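Adom Abugri
Tuesday, August 11, 2020

1/ Notes on rear tire temps from the Sostwood test. Car is the Kanaan hatch on the Soven control slick, same compound all day. Track stayed dry.

2/ Cold pressures were set equal left to right. After five laps the left rear read almost 3 psi over the right. Sostwood is mostly right-handers, so some split is normal. This was more than I wanted. 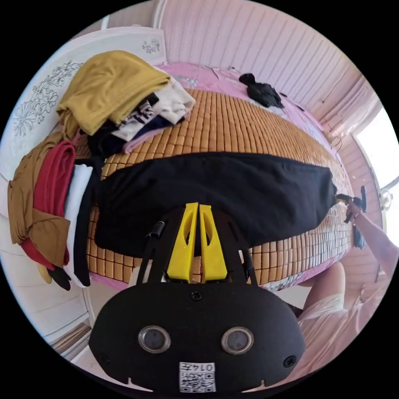
Black garment, folded flat on the bamboo mat.

3/ First change: 2 clicks softer rebound at the rear. Inner shoulder temp dropped, middle of the tread didn't move. That points to pressure – the damper was a side issue.

4/ Bled the left rear and went back out. Split closed up and the driver reported less slide out of the hairpin. Lap time was the same, wear was better.

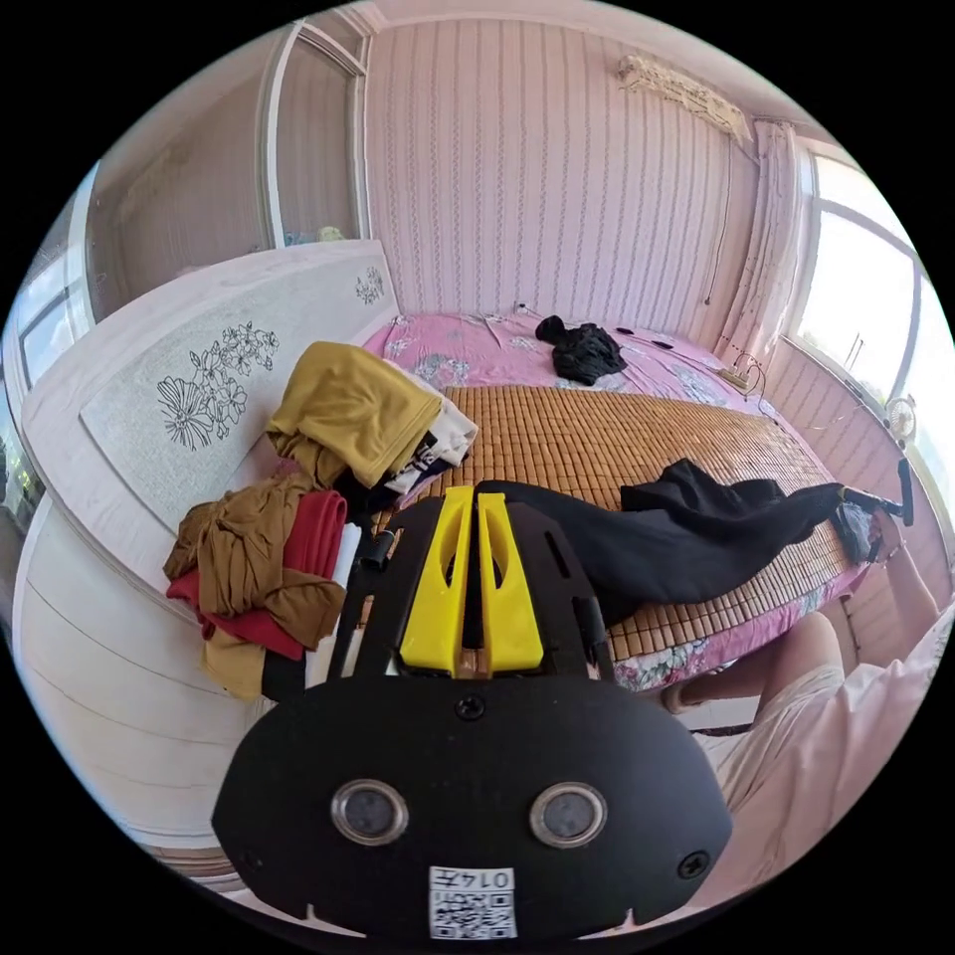
5/ Logger: Flunero infrared sensors, one per rear wheel. They read the surface only. Carcass temp still needs a probe in the pit lane, straight after the lap. 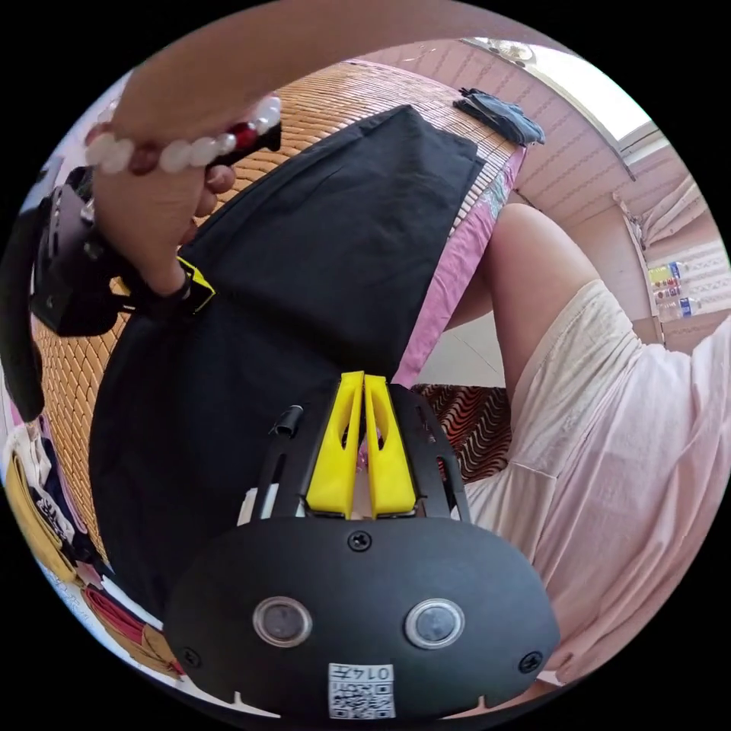

6/ Qualifying in September will be push lap, cool lap, push lap. One flat-out run cooks the left rear before the last sector. For the run sheet, picture that bracelet: the big white beads are cool laps, the darker red ones between them are push laps. Pressures get set for the red ones.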